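検索 キーワードを入力 検索

双腕ロボット作業の運用ルール整備 進捗報告(7月分)

いつもお世話になっております。前回の報告がちょっと堅すぎて読みにくかった、と自分でも反省しているので、今回は話し言葉に近い感じで書かせてください。数字の表は別ファイルで送ってあります。ここではルールづくりのほうがどこまで進んだか、どこで引っかかっているかを中心に書きます。

まず結論めいたことから。運用ルールの第2版は、14項目のうち9項目まで文面が固まりました。残りは文面はあるけれど現場で試しきれていないもの、それからKoyama側の確認待ちのものです。7月中に全部そろえるつもりでいたので、正直に言うと遅れています。すみません。ただ、固まった分についてはかなり自信があります!前の版は机の上で考えて書いたところが多くて、実際に使うと「これ、どっちの意味?」という質問が毎日のように出ていたんですが、今回は作業しながら直しているので、そういう質問がだいぶ減りました。

■ 今月決まったこと

いちばん大きいのは、開始前の確認を「人が読み上げる」方式に変えたことです。以前はチェックシートに印をつけるだけだったんですが、慣れてくると手が勝手に動いて、見ていないのに印がついてしまうんですよね(私もやりました。反省)。今は操作する人と見守る人が声に出して、非常停止の位置、アームの可動域に手や頭が入っていないこと、前の作業の物が残っていないこと、を順に確認します。最初は照れくさかったですが、一週間もすると普通になりました。

それから、作業台の中に手を入れてよいのはどんなときか、という例の項目。これは相当もめました。物を置き直すたびに動力を切っていたら一日の記録本数が目に見えて落ちるし、かといって「止まっていればよい」では弱すぎる。Kirnbergの手順書を参考にして、最終的には次の文面に落ち着いています。

「作業台内への立ち入り(手指を含む)は、両腕が待機姿勢にあり、かつ操作者が操作装置から両手を離し、その旨を声で伝えた後に限る。」

「待機姿勢」の定義は付録に入れました。腕ごとに関節角の範囲で決めてあるので、見た目の感覚で判断しなくて済みます。ちなみに最初の案では「安全な姿勢」と書いていて、安全って何だという話で打ち合わせが一回まるごと終わりました。言葉って大事ですね……。

もうひとつ、記録の採用・不採用の基準も決まりました。途中で物を落としても、そこから立て直して最後までやり切ったものは採用。ただし「落下あり」の印を必ずつける。途中で人が手を出したものは、どんなにきれいに終わっていても不採用です。これは前の版だと担当者ごとに判断がばらばらで、あとで見直すのに本当に苦労したところです。今の基準で過去分を洗い直したら、採用として残ったのは385本でした。減ってしまったのは残念ですが、条件がそろったものだけになったので、Netellに渡すときに言い訳をしなくていいのは気が楽です。

■ うまくいっていないこと

隠しても仕方がないので書きます。交代のルールがまだ弱いです。連続で操作するのは何分までか、という線を引きたいのですが、人によって疲れ方が違いすぎて一律に決めにくい。今は仮に「見守り役が交代を言い出したら、操作者は断らない」とだけ書いてあります。これ、意外と効いています。操作している本人は夢中になっていて自分の疲れに気づかないので。ただ、規則の文面としては甘いと思うので、9月の版までにもう少し具体的にします。

あと、床まわり。配線の整理については項目を立てたものの、「整理されている」をどう書けばいいかで止まっています。写真を添えて「この状態以上」とする案と、距離で書く案があって、私は距離で書きたい派です。写真だと、机の向きが変わっただけで話が通じなくなる気がして。Bomportの担当の方は写真派で、そのほうが新しく入った人にはわかりやすいとのこと。それも一理あるので、次の打ち合わせで両方並べて、どちらが読み違えにくいか試してもらう予定です。

用語の統一も途中です。「試行」「本」「回」が文書の中で混ざっていて、私の書いた部分がいちばんひどい(!)ことがわかりました。来月のうちに「本」にそろえます。英語版も同時に直すので、そこで少し時間をいただくかもしれません。

■ 物の配置に関する項目

ここは今月いちばん手を動かしたところです。

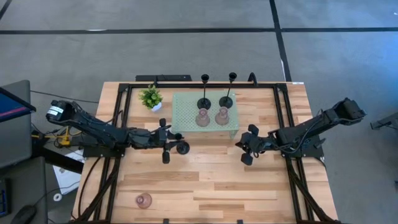 この記事は約6分で読めます

緑のトレイの上に黒い燭台を二つ、その手前にピンクの小瓶、という組み合わせで配置の文面を試しています。背が高くて細い物と、背の低い小さな物が近くに並ぶと、グリッパーをどこから近づけるかで難しさがまるで変わるんです。なので、配置の項目には「背の高い物の手前に小さい物を置く場合は、配置図にその前後関係を明記する」という一文を足しました。地味ですが、これがないと同じ作業名なのに中身が別物、ということが起きます。

トレイの外に一つ離して置いた小瓶の扱いも、文面に入れました。前の版は「対象物はトレイ上またはその周辺に置く」と書いてあって、周辺ってどこまでですか、と聞かれるたびに答えが変わっていたんですよね。第2版では、トレイの外に置く物は作業台を格子に区切った区画の番号で書きます。区画の番号は配置図に印刷してあるので、置く人は番号を見るだけ。両腕の間をどれだけ空けて始めるかも、同じ図に書き込むことにしました。

それと、倒れやすい物を使うときの約束ごと。置いた人が最後にもう一度だけ正面から見て、気になったら置き直してから始める。始めたあとに気づいても触らない。この「触らない」がなかなか守りにくくて、つい手が出そうになるんですが、さっきの立ち入りの項目とセットで説明すると納得してもらえます。

鉢植えのように、その作業で動かさない物についても一行足しました。動かさない物も配置図に載せること。片付けのときに誰かが良かれと思ってどけてしまうと、翌日の分から背景が変わってしまうので、これは早めに決めておいてよかったです。

■ 来月の予定とお願い

来月は、交代と床まわりの文面を仕上げて、用語をそろえたものを一度全体でお送りします。付録の配置図は今のところ6枚で、あと何枚か増えそうです。増えすぎると誰も見なくなるので、似たものはまとめる方向で考えています。

お願いが二つあります。ひとつは、Koyamaさんへの確認依頼について、そちらからも一言添えていただけるととても助かります。立ち入りの項目と非常停止の点検間隔のところで、向こうの社内基準と食い違いがないかを見てもらっている最中です。もうひとつは、第2版を外に公開してよい範囲のご判断。私としては付録も含めて全部出したいです。文面だけだと、肝心の「どこに何を置くか」が伝わらないので……。ただ、配置図には作業台の寸法が入っているため、そこだけ先にご相談させてください。

予算のほうは計画の範囲内です。配置図の印刷とラミネートに少し使いましたが、消耗品の枠で収まっています。追加の申請はありません。

文面の差分は、前回と同じ共有フォルダに置きました。赤字が多くて見づらいと思うので、気になる項目だけ番号で言ってもらえれば、経緯も含めてメールでお返事します。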